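Washing and Drying Rib-Knit Garments Without Stretching

Rib knits grow in length when they are wet and carry their own weight. The steps apply to cotton, wool and wool-blend ribs in sweaters, scarves and long cuffs. Woven fabrics and felted wool need other methods.

Before washing

Lay the garment flat on a sheet of paper and trace the outline in pencil. Mark the chest width, body length and sleeve length. Keep the tracing until the garment is dry. Close any buttons and turn the garment inside out.

Check the fiber label. Wool needs a neutral detergent, such as Pramen liquid. Cotton tolerates ordinary detergent. Do not use fabric softener on either. It coats the yarn and weakens the recovery of the rib.

Washing

1. Fill a basin with cool water and add 20 ml of detergent. Stir until dissolved.
2. Submerge the garment and press it down with flat hands. Do not rub.
3. Soak for 20 minutes.
4. Drain the basin with the garment still in it. Refill with water at the same temperature and press again. Repeat until the water runs clear.

Support the full weight from underneath when moving the garment. A single lifting point pulls the ribs lengthwise, and the distortion sets as the yarn dries.

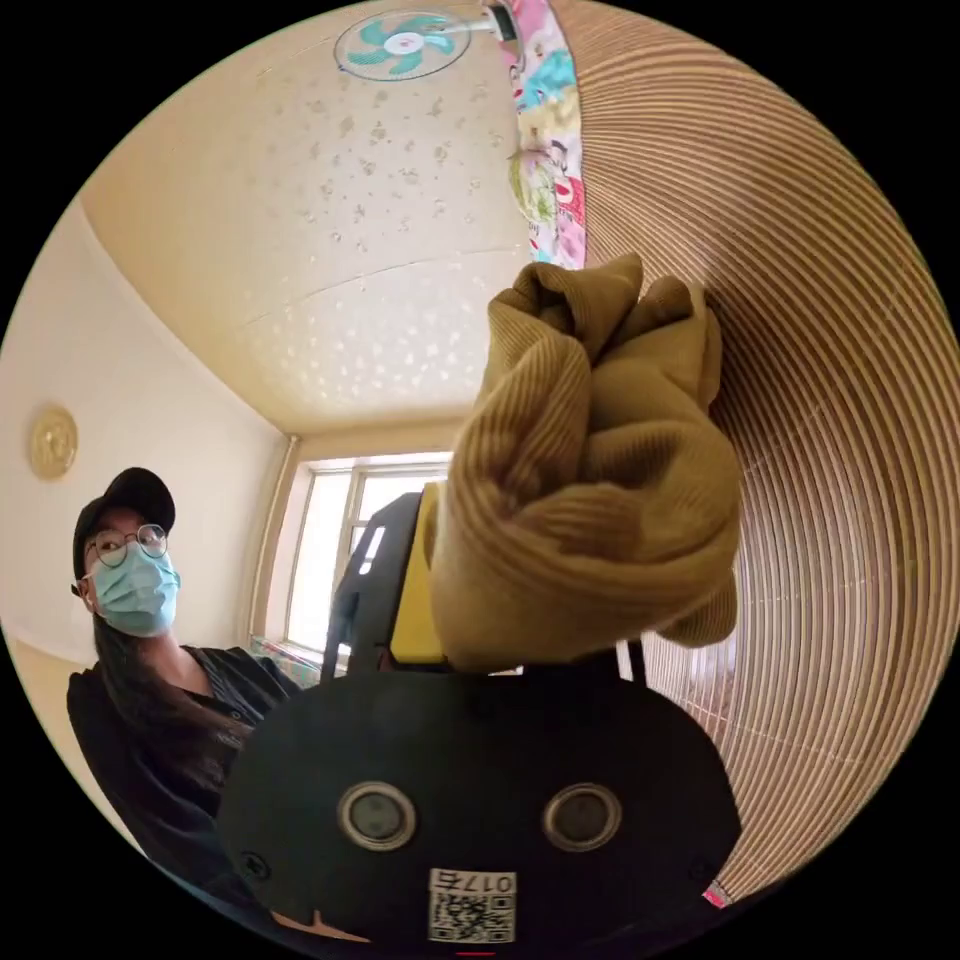
Fine vertical rib in tan, bunched and creased.

Removing water

Roll the garment in a dry towel, starting at the hem, and lean on the roll for 2 minutes. Change the towel and repeat. Twisting by hand is not a substitute.

Drying

Place the garment over the tracing on a mesh rack. Push the ribs together crosswise until the edges meet the pencil lines. Turn it once, when the top side feels dry. Keep the rack away from radiators and direct sun.

If the body is still too long, dampen it with a spray bottle and reshape. Cotton usually returns after a second pass. Wool may need steam held above the surface, with no contact from the iron.

Store folded.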